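Search the newsroom Enter keyword or topic Go

FOR IMMEDIATE RELEASE

Stistar Publishes Its House Rules for Robots That Handle Bottles, and Invites Everyone Else to Complain About Them

February edition covers start-up, hand speed, onlookers, loose cables and the correct way to say "stop"

Stistar, which tests robot arms and hands for companies that pack, sort and shelve household goods, today released the full text of its bench rules, a document that until now has lived in a ring binder with a cracked spine. The rules cover any job in which a robot picks up, turns, tips or sets down a closed container while people are working within walking distance. There are 40 of them. The previous edition had 243, and the company is prepared to admit that this was too many.

The new edition is free to download, copy and adapt. Stistar asks only that anyone who improves a rule send the improvement back.

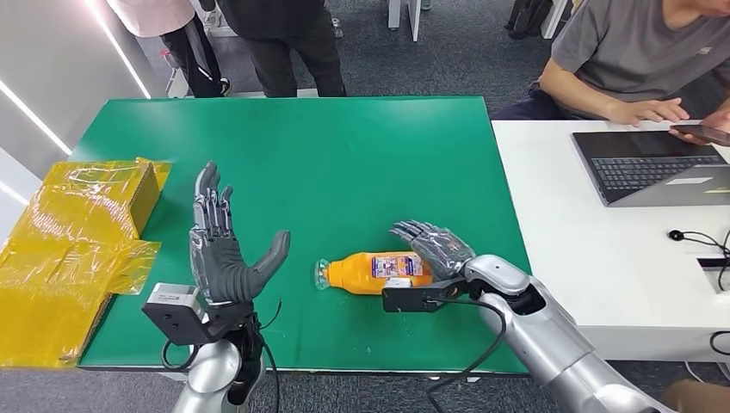
Sânziana Lungu
Head of Bench Practice, Stistar

I have been asked to explain why a company would throw away 203 rules and then issue a press release about it. The short answer is that people had stopped reading them. I had stopped reading them, and I wrote most of them.

The old binder grew the way these things do. A bottle rolled off a table, so we wrote a rule about bottles rolling off tables. A month later a jar did it, and we wrote a rule about jars. By the end there was one rule for round containers, one for "roundish" containers, and a third that told you to see the first two. Rule 118 forbade something so specific that we can no longer work out what it was. It mentioned a yogurt pot and a fan.

So last fall we put the whole binder through a simple trial. Each rule was read aloud at the bench to the person who was supposed to follow it. If that person couldn't say what they would do differently as a result, the rule went. The reading took a good deal longer than planned and was bad for morale, mine mainly.

What survived is plain enough to be taped to a wall. I'll go through the parts that caused arguments.

Naming the operator. Every session now has one operator, and the operator's name is written on the board before the arms are powered. The old rules said "the team" was responsible for the arms. A team, in my experience, is five people each looking at a different screen. The operator may hand over to somebody else, but both have to say so out loud, and the name on the board has to change before anything moves again.

The stop word. Anyone in the room can stop a run, including visitors, including the person delivering the mail. The word is "stop." We did try a special word for a while, on the theory that people say "stop" in ordinary talk and we would be forever halting the robot over someone's lunch story. We picked "Doltard," after our internal name for the stop circuit. When a run needed stopping, everyone shouted "stop" anyway, and one engineer shouted a word that isn't in either edition. The circuit is still called Doltard. The word is "stop."

Hand speed near a container. With the palm or fingers within reach of the object, the hand goes at the slow setting, full stop. There is no exception for runs that have gone well all day. The slow setting is dull to watch. We've had clients ask whether the video could be sped up for their board, and the answer is yes, with a caption saying so, which is rule 22.

What's in the bottle. Our test goods are ordinary shop goods, and we want them that way, with labels and caps and all the awkward shapes their designers were so proud of. A hand that can only lift a smooth gray cylinder has learned to lift a smooth gray cylinder. But a real bottle can leak, and some liquids are worse news than others. Caps get checked by a person before each run. Anything you wouldn't want on your shoes gets its own entry on the session sheet, along with what to do when it gets on your shoes.

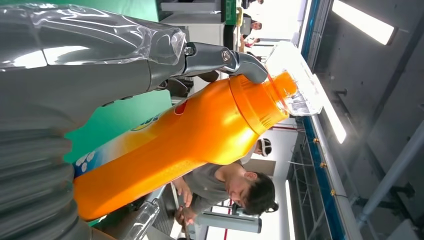
The session sheet itself used to be nine pages. It is now one side of one page, and I would like it noted that I gave up a column I was fond of. You write down the goods, the tool on each arm, the operator, the software version and anything odd. The "anything odd" box is the biggest on the page and does most of the work. Under the old form it was a line at the bottom the width of a thumb, and people wrote "n/a" in it through two bad connectors and a small flood.

Covers and wraps. If a cover goes on an arm, it goes on the sheet. A cover changes what the arm weighs, how the joints clear each other and what can snag. People treat covers like raincoats, as though they had no bearing on the person inside. We ask for a slow pass through the full range of motion after one goes on, with the operator watching the joints and leaving the monitor alone.

Cables. I could write a long book about cables and it would sell nothing. Rule 31 says that every cable on a moving arm must have enough slack for the longest reach in the program, and no more slack than that. Before a session the operator runs the longest reach and looks. We had a contractor from Bumarex in over the summer who called this "the least scientific thing I have ever been paid to do." He then found a pinched lead on the second pass and went rather quiet.

Onlookers. This took us 17 drafts. Robots draw people. A hand closing on a bottle of juice will pull half an office out of its chairs, and none of them could tell you why. The old edition tried to ban watching altogether, which had the usual effect of a ban. The new one says you may watch, you may stand where the operator says you may stand, and you may not lean on, reach over or put a drink down on the work table. The drink rule is there for a practical reason. To the vision software, your drink is a perfectly good target.

Laptops and phones. You can work at the next desk. If you're the operator, you can't work at the next desk. The operator has one job and it's tedious, so shifts are short. We cut them to 40 minutes after noticing that session sheets got very brief and very cheerful toward the end of a long stint.

After a failure. A dropped bottle gets logged the same way as a good pick, with no adjectives. Our logs used to say things like "nearly had it" and "unlucky," and I found one "robbed." Rule 36 allows "held," "dropped," "missed" and "stopped by a person." That's the full vocabulary. We share these logs with clients, and a client should be able to add them up without having to judge the mood of whoever was typing.

We sent a draft to the people at Dinu, who run a packing line and have no patience with any of us, and they returned it with over 17 comments, most of them the single word "who?" They were right nearly every time. Wherever we had written "it should be ensured that," there's now a person doing a thing. It reads more bluntly than I'm used to. One of my colleagues says the rules now sound like my text messages.

I don't claim that these are a standard. The published safety standards for robots still apply, a risk assessment still has to be done for each setup, and taping our page to your wall won't do it for you. These are bench manners. They sit underneath the formal documents and deal with the parts of the day the formal documents are too dignified to mention, like where you put your coffee.

We'll review them every February. For each rule added, one has to be proposed for removal, and I've been told by several people, separately, that this applies to me as well.

How to get the rules

The bench rules and the one-page session sheet can be downloaded from the Practice section of the Stistar site. Printed copies are available on request and don't come in a binder. Suggestions go to the bench practice desk and should name the rule number and say what happened to prompt the suggestion. Stistar will hold an open bench on a Saturday for anyone who wants to watch the rules being followed, at the slow setting.

About Stistar

Stistar tests arms, hands and grippers on everyday packaged goods for makers and users of handling robots.

Comments (4)

packline_pete
We have a 60 page manual and I think I could defend maybe six of them. Forwarding this to my boss with no message.

Marguerite O.
Question on rule 31. Does the longest reach check get repeated after a tool change? Different hand, different connector, different slack. The download only says "before a session."

benchrat
I want rule 118 back. Justice for the yogurt pot.

T. Okafor
Agree with the one operator rule but 40 minute shifts won't work with a crew of two. We'd spend the whole day writing names on the board. How are small shops meant to do this?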